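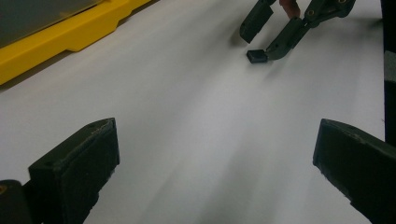
Evaluation of the Zemer Hand-Held Gripper Kit for Use in the Teaching Lab
Project report, Automation Systems II
Submitted November 25, 2019

1. Purpose

The department asked for a review of the Zemer kit before placing an order for the spring course. The kit is sold by Testa as a set of two hand-held grippers with mounts, spare fingers and recording software. The operator works each gripper by hand, and the recorded motion is later used to program an arm. Our task was to judge whether the kit can be used by second-year students without constant help, and whether it can handle the small parts in our existing exercises.

2. Equipment

The two grippers are the same model and share all spare parts. The fingers are dark, blocky pieces with a flat top face and a small hole near the upper corner. The finger linkage is built from flat plates joined at small pivots, with the screw heads left exposed. We consider this an advantage, as the pivots can be tightened without taking the body apart. The work surface was plain white, and the test part for the pick and push tasks was a small black square block with rounded corners.

The price quoted by Testa was $647 for the full set. A replacement finger set costs $231 and is listed as in stock at the Wornimitz warehouse.

3. Method

Each of the four group members completed the same tasks: pick up the block, push it along a marked line, and pass it from one gripper to the other. Each task was repeated five times per person. Motion data was recorded in Nukness, the software supplied with the kit. The operator was allowed to steady the tool with the free hand in the push task only.

4. Results

Picking was the easiest task. All members finished it on the first attempt after reading the quick start sheet. Pushing was less even. When the block was pushed with one finger it tended to rotate, and the squared finger tip gave good contact only if the tool was held close to vertical. Holding it at an angle caused the tip to ride up over the rounded corners.

Passing took the most practice. The two grippers are bulky near the body, and the linkages touched when both tools approached from the same side. Approaching from opposite sides solved this, but the manual does not mention it.

Scuffing appeared along the finger edges during the test period. It had no effect on grip that we could measure.

Nukness lost the connection to one gripper twice. Both times a restart of the program was enough, but the recording in progress was not saved.

5. Recommendation

The kit is suitable for the course, provided that the passing task is left out of the first lab session. One spare finger set should be ordered with it. We also recommend asking Testa whether the software update planned for December addresses the lost recordings. The price is acceptable if two student groups share one kit.

6. Open items

Battery life was not tested. Soft and curved parts were not tested either, and the results above should not be applied to them.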